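4.2 Folding on the bed

When we first drew up the interview guide, we had supposed, a little naively, that people who owned a table would fold their laundry on it. The households in Cinley and Ziltbridge soon put us right. In home after home the clean clothes were carried past a perfectly good kitchen table and up the stairs to the bedroom, and it was the bed, made up for the day with its blanket pulled more or less straight, that served as the folding surface. Of the 115 households that kept a laundry diary for us, 74 named a bed as the usual place, and quite a few of the others admitted to it on busy weeks.

The reasons people gave were homely ones, and we are fond of them. A bed is wide enough for a pair of trousers at full length, it stands close to the drawers, and (as Valentyna Vakulenko heard many times over in her kitchen-table interviews) a heap of clothes on the bed has to be dealt with before anybody can go to sleep. One grandmother in Ziltbridge called it "the only deadline I still keep," and we have borrowed her phrase more than once in our own talks.

Jeans deserve a paragraph to themselves. They came up in the diaries far more often than we expected for a single garment, and people held strong opinions about them. Most of our participants began by laying the jeans flat and smoothing down the legs with the palm of the hand, and only then chose between the two common folds: one leg over the other along the seam, or straight across at the knee with both legs side by side. The second is quicker, but it leaves the seat of the jeans bulky, and several people went back to pull the waistband square before going any further.

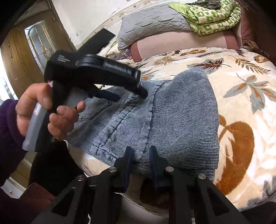

Figure 3. Jeans laid back side up on a patterned blanket, with a fold of the denim held.

A soft surface changes the work in small ways that our participants rarely mentioned until we asked. On a table, a crease can be pressed out with the flat of the hand. On a thick blanket the hand sinks, the blanket rides up with the cloth, and the crease tends to come back as soon as the pressure is lifted. People made up for this by tugging, usually at a hem or a pocket corner, and by giving the whole garment a good shake before starting over. Hefin Pritchard, who coded the more than 700 diary entries, set up a separate category for these second attempts, and it filled up faster with denim than with shirts or towels.

We do not want to make too much of the difference between neat and hasty folders, tempting as it is. The same person might square off every edge in the morning and roll things up anyhow at nine in the evening, and the diaries from July, when many families in Cinley were packing for trips, show even the most careful folders cutting corners. We come back to those July entries in Section 4.3, where the suitcase takes over from the drawer.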